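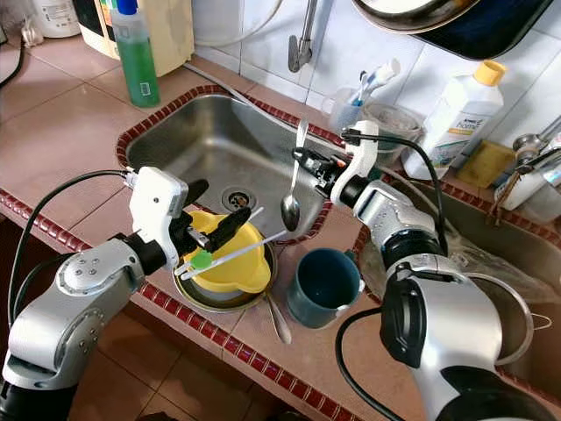

Yellow colander at the sink, pink tile counter

From: Marcela Sýkora
To: Rikcombe Sourdough & Ferments list
Date: Mar 11, 2024
Subject: Re: cabbage gone soft again

Hi all,

Vendula wrote:

> My last two crocks came out mushy. I used 800 grams of
> cabbage and just tossed in salt until it tasted right.
> Is it the salt or is it my warm kitchen? I'd love to
> have something decent for the May swap.

Vendula, I bet it's both! I salted by taste for years and had mush maybe every third batch, and then I bought a cheap little scale and my sauerkraut got so much better I was almost annoyed. Go for 2 percent of the weight of the cabbage. So for your 800 grams that's 16 grams of salt, and please use the plain kind with nothing added (the iodized stuff gives me a funny taste, though my sister swears she can't tell).

Then there's the heat. Our kitchen gets the afternoon sun and I used to keep the crock right on top of the fridge, the worst spot in the whole house. Now it lives on the floor of the hall closet next to the boots. Radek complains about the smell every time he gets his coat, but the cabbage stays crunchy, so the boots can put up with it.

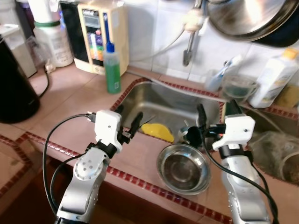
Eetu wrote back to me last night that he puts a grape leaf in the bottom of every jar and hasn't had a soft batch since he started, and that a bay leaf or a bit of black tea will do if you can't get grape leaves. I've only tried the bay leaf myself. It tasted nice! Whether it did anything for the crunch I couldn't say, but I'm going to keep doing it.

One more thing, and I learned this the hard way: don't slice too thin. I borrowed a fancy slicer and got these lovely see-through ribbons, and they turned to baby food in
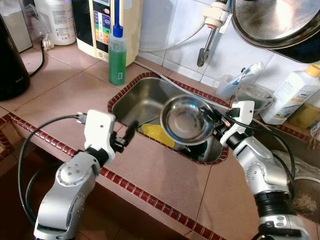
under two weeks. I'm back to a big knife and shreds about as wide as a shoelace. Pound them or squeeze them until you get enough juice to cover, put your weight on top, and then leave it alone (I know, I know, I peek too).

If anybody wants caraway seed, I have some 510 grams left from the bag I split with Vilém and I will never get through it. I can bring it to the May swap in little envelopes, just email me off list so I know how many to fill.

Marcela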